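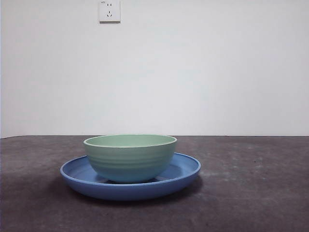

Telora Hand-Guiding Kit by Himier
For teaching a robot arm by hand, or from a chair

Setting a bowl on a plate takes a person no thought at all. Explaining it to an arm in code takes most of an afternoon and some language we can't print. With Telora you grab the wrist handle, walk the arm through the move and let go. The arm keeps the path, including the bit where you sneezed – there is a trim tool for that.

If you'd rather stay out of reach, plug in the Moltel remote grip and drive from across the room. Both methods save to the same file type, so you can mix them in one task.

In the box
Wrist handle with record button
Foot pedal (pause and resume)
9 ft cable
Mounting ring and four screws, plus the fifth one everybody loses

Specs
Handle weight: 431 g
Onboard storage: 400 demonstrations
Longest single demonstration: 59 seconds
Remote grip: sold separately, sorry

Fits all Salehi tabletop arms with a round wrist flange. Square-flange owners need the adapter plate, back in stock in April. Dishes not included.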